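Banc de remplaçants Rultis 202 – version terrain extérieur

Référence : RU-202
Fabricant : Kumevus

Abri de touche pour terrains de football à onze, destiné aux clubs amateurs et aux centres de formation. La structure est en tube d'aluminium soudé, section 70 mm, avec parois et toiture en polycarbonate alvéolaire traité anti-UV. Assise continue, hauteur 45 cm, dossier rapporté.
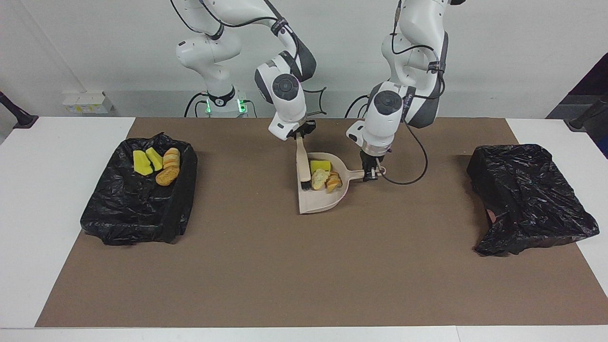
La profondeur hors tout est de 91 cm. L'abri se pose sur dalle béton ou sur longrines et se fixe par chevilles mécaniques M12 (non fournies). Sur gazon, prévoir le kit de lestage Nic Giolla, vendu séparément. Ne pas laisser l'abri sans ancrage, même entre deux rencontres.

Hauteur intérieure : 202 cm
Nombre de places : 17
Coloris de structure : blanc, vert ou gris anthracite
Livraison : en éléments, visserie inox comprise

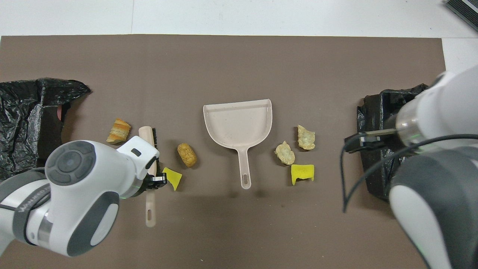
Le montage demande deux personnes et une clé de 19. Les panneaux latéraux se glissent dans les rainures avant la mise en place de la toiture – l'ordre inverse oblige à démonter la traverse haute. Resserrer l'ensemble de la visserie après un mois d'utilisation, puis à chaque intersaison.

Le modèle équipe depuis mars les deux terrains du stade de Lellavdale.

Pièces détachées : panneaux, embouts et lattes d'assise disponibles à l'unité.
Étude d'implantation : Munther Najjar
Service après-vente : Urho Halonen

Fiche mise à jour le lundi 9 décembre.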